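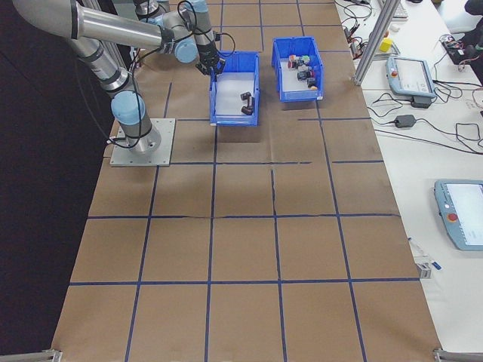 Rallen Harriers – Road and Trail Section – Club Diary

2023-05-25

The section met at the Rallen track this evening for the last training session before the Esovine Relay. Attendance was good in spite of the heat. The session began at the usual time with two easy laps and drills on the back straight, followed by changeover practice for the relay teams and a steady run on the canal path for everyone else. Members who arrived late joined the canal group at the footbridge.

Changeovers were the main business of the evening. At last year's relay the club lost time at nearly every exchange, mostly through outgoing runners standing in the wrong part of the zone and looking for a club shirt that several other clubs also appeared to be wearing. The relay rules require a wristband to be passed by hand inside the marked zone, and a team that passes it outside the zone is sent back to do it again. Each team therefore practiced with bands on the home straight. The incoming runner was asked to have the band off the wrist and in the right hand well before the zone. The outgoing runner was asked to call the team letter, loudly, until the band was received. The first attempts were poor. Two bands were dropped and one was stretched so badly that it has been retired. By the end of the session the exchanges were clean, and the B team in particular had stopped coming to a complete halt.

The order of legs was confirmed before the canal group returned. The club will enter four teams. The third leg, over the reservoir hill, remains the least popular and has been given to those who asked for it or failed to object in time. The section reminds all runners that the course has changed since last year. The second leg now leaves the road at the old mill gate and takes the farm track as far as the lower lot, and the surface there is rough. Road racing shoes are not advised on that leg. Runners on the other legs may suit themselves.

Bib numbers have been received from the organizers. Our block runs from 229, and the A team takes the first number in it. Numbers will be handed out at the club tent on the morning of the race and will not be mailed. Timing this year is by Zakano, who use a chip fixed to an ankle strap. The strap is passed on with the band on the way to the finish only for teams running two legs with the same athlete; everyone else wears a separate strap. This was explained twice and a printed copy of the rule will be in the tent. Straps must be returned to the Zakano table, and the club will be charged $30 for each one that goes home in a bag.

Transportation was discussed at some length. The Rastogi coach has been booked again and will leave from the track parking lot at 6:30 a.m. It has 36 seats, and places go first to relay runners and then to juniors traveling with a parent. Members driving themselves should use the upper field at Esovine. The lane to the lower field is closed to cars until the last runner on the second leg has gone through, and those who parked there in March for the cross-country fixture will remember how long it took to get out. A note on food: there will be none for sale at the start.

The junior group trained separately on the infield under its own coaches. They ran short hill repeats on the grass bank and finished with a shuttle relay, using beanbags in place of bands. The juniors asked whether they might enter a team next year. The organizers' lower age limit is a matter for the organizers, but the section has agreed to write and ask if a shorter junior event could be held on the same morning.

Other matters from the evening are recorded briefly.

The water tap by the long jump pit is still out of order. The city parks office has been told again, and members should bring their own bottles until further notice.

A gray rain jacket, a child's left shoe, and a set of house keys on a green cord are being held in the track office.

The long Sunday-style run will keep to the flat route until after the relay – members recovering from injury are asked to note this, as it is the best chance to rejoin the group at an easy pace. The pace leader for the slow group will not go faster than the slowest runner present. Complaints on this point were received last month and were justified.

Annual dues remain at $25 and are now payable. Members who have not renewed by the relay may still run for the club, as the entries were made under last season's list, but they will not appear on the summer league sheet. Forms are in the tray by the office door.

The evening ended with a cool-down and stretching on the grass. The track lights were not needed. The section thanks those who brought back the cones from the canal path and asks whoever has the second measuring wheel to return it, in any condition.

The next session will be light, with easy laps and no changeovers. Team captains will stay on afterward to collect the tent poles and the box of safety pins.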